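Re: [kaltden-layout] storing small parts, and old motors in general

Posted to the list at 6:40 am

3 shares | 14 comments

Quick one before work, will be messy. Quoting the whole thing so the digest people can follow.

> Hi all,
>
> Coming back to the hobby after a long gap. The layout got taken
> down when we moved and everything went into boxes. Opened them in
> December and it's one big tangle. Loco motors, switch machine coils,
> harnesses, bits of boards, half of it without a label. Some of it I
> think came from a club sale and never went on the layout at all.
>
> Questions, in no order:
>
> - Do you store by what the part IS or by what it came OUT of? I
> started by locomotive and now have a lot of bags with one thing
> in each.
> - Is it worth testing old motors or do I just toss them?
> - Bags, drawers, tackle boxes, what? I have the Clisteo drawer
> cabinet, the tall one, and the small drawers are already full.
> - Has anybody got a way of handling wire leads so they don't knot?
> - Do I keep the old solenoid switch machines or go over to slow
> motion ones when I rebuild? I know this one starts fights.
>
> The new room is smaller, so it's going to be a shelf layout, 24
> inches deep at most, and I don't have space for a wall of parts the
> way I used to.
>
> Thanks in advance, I did look in the archive but search is down
> again.

Welcome back! Search is always down. Going through these in the order I feel like.

WHAT IT IS VS WHAT IT CAME OUT OF

What it is. Always. I did it by locomotive for years and ended up buying things I owned. You never go looking for "the spare motor from the green switcher", you go looking for a motor that fits a hole. Put the source on the tag if you care, but the motor lives with motors.

One exception, anything with a gear pressed on. Those I keep with the loco or truck it came from, in a bag, together. A gear with no mate is junk and you will not match it up later by eye. Ask me how I know. Well don't.

Second exception is anything you're in the middle of. A half-finished loco goes in one tray with ALL its screws and stays in that tray even if it takes you til next year. Do not "just borrow" the tray.

And do the first sort in open bins, not drawers. Big mistake people make is labeling drawers first and then trying to make the parts fit the labels. Dump, spread into open bins, live with it for a while, see which bins fill up. THEN buy drawers. I had a whole drawer for brush springs. I own two brush springs.

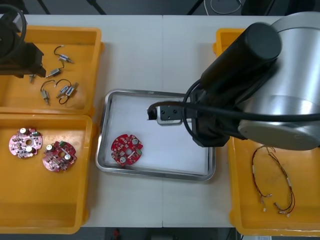 Small motors, first sort. Leads still on.

Color of bin doesn't matter, but get them all the same size so they stack. Shallow enough that you can see the bottom. Deep bins turn into compost.

TESTING OLD MOTORS

Worth it, yes, it takes no time once you're set up. Power pack with a real throttle, clip leads, a meter in series if you've got one. My routine:

1. Turn the shaft with your fingers. If it grinds or won't move, separate pile. Might only be old oil gone to varnish.
2. Low throttle, see if it starts by itself. If it needs a flick to start, it's suspect, most likely the commutator or a bad winding.
3. Run it both directions. Let it go a few minutes unloaded. Sniff it. Touch it. Warm is fine, too hot to hold isn't.
4. Read the current. Write it down ON THE TAG. You think you'll remember.

The second step catches most of them. A dirty commutator can be cleaned, contact cleaner on a swab, don't go at it with sandpaper like they say in the old magazines. If cleaning doesn't fix it, toss it. Life is short, and can motors are cheap.

If the old oil is the problem, a drop of light oil on each bearing and let it sit overnight. One drop. ONE. Oil that gets onto the brushes will ruin your week.

The guy at the Shin counter (the shop by the Kaltden freight yard, not the mail order one) used to let people test motors on the bench there before buying, no clue if they still do it. Worth a phone call. They had a shoebox of old open-frame ones under the counter last time I was in, and none of them priced.

LEADS AND KNOTS

Don't cut them short!! Everybody does it to tidy up and then you're splicing inside a hood where there's no room for the splice. Fold the lead back on itself, twist the ends together once, loosly, done. Twisting the two ends also keeps little cut strands from poking into things.

For harnesses I make a figure eight around two fingers and hold it with a strip of the paper tape, the painter's kind. Rubber bands rot and glue themselves to the insulation. Twist ties are ok but the wire inside can nick thin insulation. Zip ties no, you'll cut the lead along with the tie. I have done this more than once on the same part.

THE SOLENOID QUESTION

Ok so this is where the fight is.

Keep them. At least keep the good ones. I know the slow motion people will jump in and they're right that it looks nicer, the points glide over and it's quiet. But for a shelf layout 24 inches deep where you're reaching over to the back anyway, a twin coil on a capacitor discharge unit is simple, cheap and you can fix it with what's in the junk box. No power on it most of the time either.

What kills them is holding the button down. Get a discharge unit. Seriously, if you take one thing from this email. The coil gets its one kick and that's it, your nephew can lean on the button all afternoon.

Testing these is even quicker than motors. Push the plunger by hand, should slide free with no gritty feel. Then a SHORT pulse. It should snap, not creep. If it creeps, look for a bent plunger or gunk in the bore before you blame the coil. Wipe it dry, no oil in there, oil collects dust and next year it's glue. Graphite if you have to put something.

Single-coil push-pull ones from the surplus places are a different animal. Fine for uncouplers, semaphores, crossing gates if you slow them down with a dashpot or a bit of foam. You need a spring to bring them back. Check the voltage, a lot are 24 volt and will just sit there and hum on a normal pack. I keep those away from the turnout machines or I grab the wrong one every time.

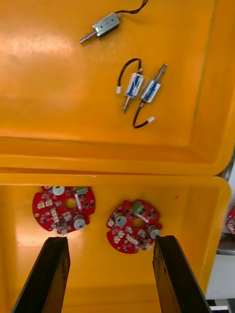 SPACE, DRAWERS, ETC

The tall Clisteo is fine, but the small drawers are too small for anything except screws and couplers. I pulled the dividers out of the bottom rows and use them for detail castings. Motors and coils don't go in it at all, they go in flat boxes on a shelf under the layout. On a shelf layout you have all that room below, use it. Run a board on brackets between the legs and slide the boxes in sideways, label on the end facing out.

Labels: I used the Zovo label maker until the tape got silly expensive, now it's masking tape and a marker. Looks awful, works great, peels off when you change your mind, and you will change your mind. If you want to be fancy put a spare of the part on the outside of the box with hot glue. The Kaltden club does that for couplers and it's the best system in the building.

Set a limit before you start. Mine is 40 boxes on the shelf and that's the shelf, when it's full something has to leave before something comes in. Leaving means the swap table, the club junk drawer, or the recycling at the transfer station (they take small motors with the scrap metal, circuit boards go in the electronics cage, ask at the gate).

BOARDS

You only said "bits of boards", so guessing. Old light boards and first generation decoders: keep if you know what loco they fit, otherwise no. I hung on to a pile of unidentified ones way too long. No part number, no wiring diagram, nothing on the web. By the time you've traced out which pad is which you could have put in a new decoder and run the train.

Do rob them for connectors though. The little white plug-and-lead sets are annoying to buy in small amounts, and being able to unplug a tender from a loco is worth a lot when you're working on it upside down in a foam cradle. Check the pitch before you mate two of them. They look the same and they are not the same.
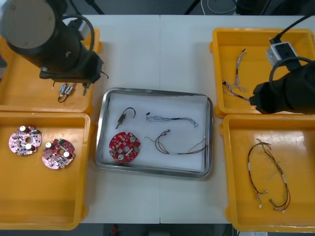

Also, check any old cap before you trust it. Bulging top, crust around the base, out it goes. Same for batteries left in sound units, those are the worst thing you can find in a box from a move. If one leaked, bag it by itself and get it out of the house, don't let it sit in with brass.

Last thing, don't sort it all in one go. You'll get tired and start making a "misc" box and then you've got the same tangle in a nicer container. I do one bin a night with the radio on and stop when it's done. Bring the mystery stuff to the next work session if you like, a few of us will stand around and argue over it, there's coffee.

Oh and someone asked off list about track cleaning. Separate email, that's a whole thing. Gotta run, the bus is at ten past.

PS if anyone has a spare drawer for the tall Clisteo, the bottom size, mine cracked right across the front. Will trade couplers.

--
You are getting this because you are subscribed to kaltden-layout. Reply goes to the whole list, so please trim your quotes.

Recent on this list
Track cleaning, again
FS: flex track, some curved, pickup only
Backdrop seams on a shelf layout
Which discharge unit for a long ladder?
Archive search is down
Swap table sign-up

Get the weekly digest in your inbox. Enter your email to sign up. Unsubscribe at any time.

This site uses cookies to keep you logged in. Accept | Settings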